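Let the Credits Run

The closing credits of a feature film are part of the film. They were timed, scored, proofread and approved along with everything that came before them, and in many cases they were the subject of contract negotiations that began before a camera was rented. A service that shrinks them to a corner of the screen is altering the work it has licensed.
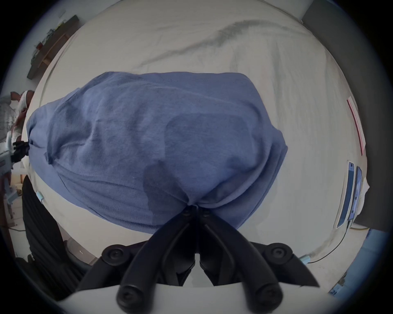
Fairweather College — Department of Screen Studies
Opinion
Friday, April 28, 2023

In February the streaming service Clulska changed the way its player handles the end of a feature. The picture now contracts when the first credit appears, a promotional panel takes up most of the screen, and a countdown of five seconds begins. If the viewer does nothing, another title starts. The option to keep watching is still offered, in small type, and must be selected again for each film.

The company has described the change as a convenience. For episodic television there is some merit in that position. A viewer watching several installments of one series in an evening has already seen the names, and the next chapter is plainly what that viewer came for. A feature film is a different case. It has no next chapter, and what follows it on Clulska is whatever the service would like to have watched.

The department's interest in this matter is practical. Our students go on to work in art departments, sound houses, cutting rooms and production offices. Very few will see their names on a poster. A line in the end credits is, for most of them, the only public record that the work was theirs, and it is the first thing a prospective employer will look for. Online databases fill part of the gap, but they are assembled from submissions of uneven quality, and the credit roll remains the source against which a disputed entry is checked.

It is also the place where many of our students first learned that the jobs existed. Applicants are asked each year how they came to the field, and a good number mention sitting in a theater as a child and wondering what a best boy was. We would be sorry to lose that question from the application file.

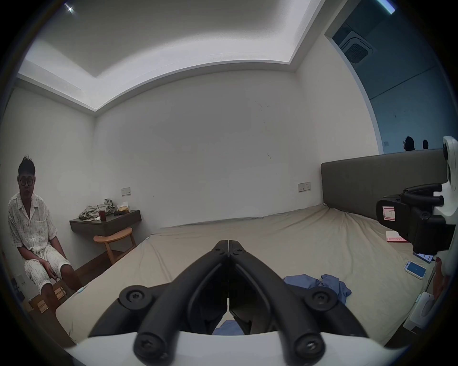 The feature Tullden, which the department screened this spring for its second-year seminar, illustrates the scale involved. It is a modest domestic drama with few locations and a small speaking cast. Its closing credits list 241 names. Students who had watched the film at home on Clulska before the seminar were asked which company had handled the sound mix. None could say, and several had not known that a song written for the film plays in full over the roll. The song is the last word the picture has on its two main characters. Under the current player it is cut off before the first verse.

Music is the clearest loss, though there are others. Dedications, archival sources, notices about the fate of real persons portrayed, and the legal statement of authorship all commonly appear after the final shot. So does silence. A director who holds on a black screen for half a minute before the first card has made a decision about how the audience should leave the story, and software cannot reliably tell such a pause from an ending.
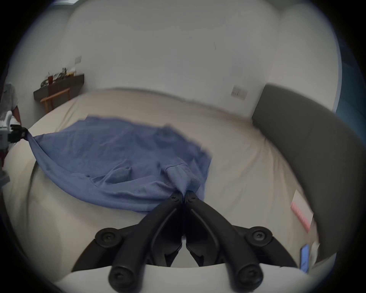

Costume and set decoration deserve particular mention, for their best work is often the least noticed. Audiences tend to credit these crafts in period pictures and forget them in contemporary ones. Consider a blue shirt lying crumpled on a bed with a beige fitted sheet. In a home it calls for no comment, but on screen the shade of blue was chosen against the beige, the cloth was broken down so that it would crease like something lived in, and the folds were recorded between takes so that the garment would match from one angle to the next. The people responsible for that shirt are named well after the leading players, at the point in the roll where the Clulska panel has long since covered the screen.

Services will answer that most viewers do not read credits. This is probably true and does not settle the question. Most readers pass over the copyright page of a novel, and publishers continue to print it. A theater raises the house lights while the names go by and allows patrons to leave when they please — those who wish to stay are not asked to locate a button first.

Nor is the remedy expensive. The Nolden, our local repertory house, operates a small rental library online, and its player simply lets each film finish. After the last frame, a plain menu appears. Recommendations are listed there for anyone who wants them. The staff report no complaints about the arrangement.

The department asks Clulska for two changes. Features should play to the last frame by default, at full size, with automatic playback available to viewers who turn it on. A viewer's preference, once stated, should be kept across titles and devices. We would further encourage producers to address the matter in their licensing agreements, where a single clause requiring uninterrupted presentation would carry more weight than any statement from a college.

Guild representatives have raised similar points with other services, and the department will make its seminar materials on Tullden available to any of them on request. The full credit list, with each craft explained in a sentence or two, runs to 30 pages and may be copied freely for classroom use.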